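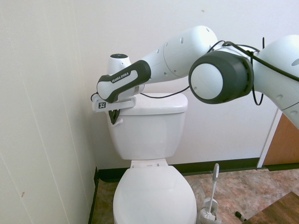 Liltby, April 3, 2021 – Grirley, the supplier of bathroom fittings for rented homes, today opens its new repair service for toilets and cisterns. The service is for landlords and tenants who want to keep the toilet they have and change only the worn parts.

Many toilets are thrown away when the bowl and the tank are still good. Often the fault is a small one: a loose flush lever, an old valve, a seal that lets water pass. Grirley now keeps 3000 spare parts in its Liltby warehouse, also for models which are no longer sold in shops.

"Tenants write to us that they must lift the tank lid and pull the chain by hand," said Manee Thammasiri, head of service at Grirley. "A new lever costs little and is fitted in a short visit. We would like that people ask for it sooner."

Customers send the model name, or the measures of the tank if the name cannot be found. They receive a reply within 2 working days. All parts fitted by Grirley have a guarantee of 3 years, and the price of the visit is told before the booking.

The service starts in Liltby and Bendar. Other towns will follow before December.

Press contact: Yuxi Zhong, Grirley press office, Liltby. Price lists are sent on request.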